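The Language of the Parish Newsletter

I have been learning Hungarian for 6 years, which is long enough to have done a degree and changed my mind about it. In that time I have become able to order soup, apologise for the soup, and follow the weather forecast provided it is going to be the same as yesterday.

My teacher is Emese Farkas, who is patient in the way that people are patient with roadworks. We meet online for an hour and she asks me what I did this week. I say that I went to the shop. Every week I went to the shop. She must think I live on a diet of enormous variety, or that I have a problem. The truth is that I know the word for shop, and I know how to go to one, and in Hungarian that already involves more decisions than you would like.

For anybody who has been spared it: the language has a great many endings where English has small helpful words. In the house, into the house, out of the house, up to the house but no further. You stick the ending on the back of the noun, and you choose its vowel to get along with the vowels already in there, like seating people at a wedding. 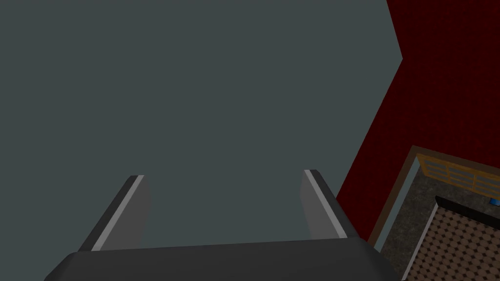 What I tried first

The app, obviously. I kept at it for months and can still tell you that the duck is reading a newspaper. I was in a league. I was promoted out of the league into a harder league, where a person called Plostance did 600 points before breakfast and I lost heart.

Then came the grammar book, a second-hand Hellwig with somebody else's pencil in the margins. The pencil is very keen up to chapter 5 and then stops altogether. I thought this was funny until I reached chapter 5, which is where they bring in the second set of verb endings. There is one set for when you see a dog and another for when you see the dog. I put the book on the shelf above the printer and it has a nice view from there.

I also bought flashcards, wrote them all out by hand over one wet weekend, and never looked at them again. I do remember the weekend quite well.

Where it started to go in

Máté Takács, who I used to work with, sends me his mother's parish newsletter. He began doing it as a joke. It is four pages long, it comes out when it feels like it, and it is mostly concerned with the boiler. I have now read enough of them to have opinions on the boiler.

I can't recommend this highly enough. Novels are too hard and children's books are, if anything, worse, being full of hedgehogs and words for types of bonnet. A newsletter says the same things over and over in slightly different clothes. The hall will be closed. The hall was closed. Thanks to those who came to the hall. After a year of it I found I was putting the right ending on "hall" without thinking, and then, some weeks later, on other buildings.
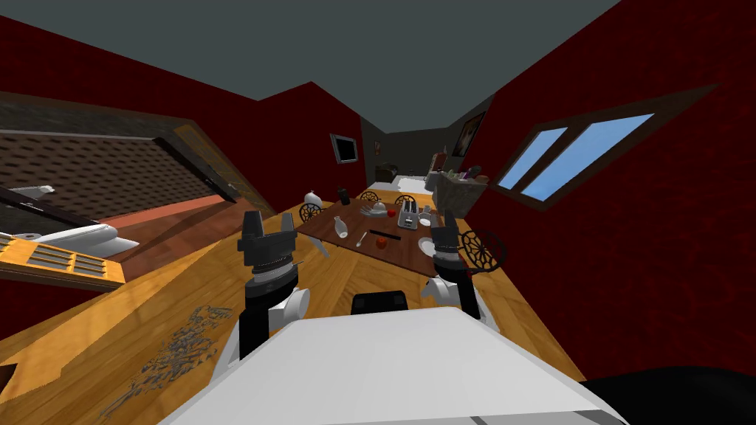 Emese noticed before I did. She asked what I'd done that week and I told her the pipes had frozen and we were all very grateful to the Kovács family for the loan of their heater. There was a pause. She asked if I was all right. I said yes, it was in the December issue.

We have since had a talk about speaking in the first person about things that have happened to me. I take the point, but my own life doesn't come with the vocabulary printed next to it, and I still haven't found out whether they're getting a new boiler or having the old one looked at again. Máté says he'll ask his mother. I've told him to get her to write it down.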